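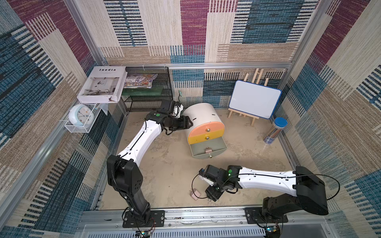

*Little round cabinet, bottom drawer open, pink block inside.*

September, a bit after 4 pm

OK, sanding and finish notes before I forget everything. Kettle's on, the shop smells like shellac, and I've got that gray dust up both nostrils again (mask strap snapped, must buy more).

So the question this week was whether the Grorel shellac flakes are any different from the Postma ones I've been mixing since spring. Kaede Matsuda swears by Grorel. She brought me a jam jar of it already dissolved and told me to stop whining and try it. Fine! I cut four maple offcuts from the Brastport stair job, all from the same board, and marked the backs in pencil: G1, G2, P1, P2. Same sanding on all of them, same pad, same brand of alcohol. I did wipe P2 with a damp rag by mistake before the first coat, so take that one with a pinch of salt.

First coats went on before lunch. The Grorel is paler in the jar and a lot paler on the wood, almost nothing there, like you'd breathed on it. Postma goes on honey colored and I'd forgotten how orange it gets on maple until I had the two side by side. On walnut I love that. On this stuff it looks like a 1970s kitchen.

Drying: both were dry to the touch by the time I'd finished my sandwich. Both took 1000 grit without clogging, and then I went to 2000 on G1 and P1 only. 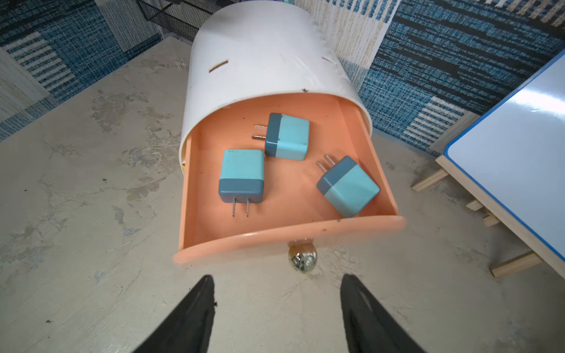 Then I got carried away and took G1 up to 4000 with a drop of mineral oil, which is silly on a test piece, but wow. You get a shine that sort of sits down in the wood instead of on top of it. I kept tilting it under the window like a kid with a marble. P1 stayed at 2000 and looks perfectly good too, just ordinary good.

Where I messed up: G2 has a ridge along the left edge where the pad was too wet and I went back over it. Classic. I know you can't go back over it, I tell other people you can't go back over it, and there I was going back over it. Might level out with a splash of alcohol on a nearly dry pad, will try in the morning when my hands are less jittery.

Other stuff, in no order:

- The Postma bag has clumped at the bottom. Still dissolves, takes ages. Break it up with the mallet before weighing.
- Jar lids are gluing themselves shut again. Wax on the threads!
- Deltbridge called about the table leaves. They want satin, so none of this 4000 business, and I said I'd send them a sample off the G side.
- Whoever has the good square, please put it back on the nail.

Kaede wants her jar back, and I think she wants me to say she was right. On maple, yes, OK, she was right. I'm keeping the Postma for walnut and I'll do the same set on cherry once the offcuts from the Brastport treads have been through the planer. Leave G1 on the windowsill please, I want to see if the oil hazes overnight.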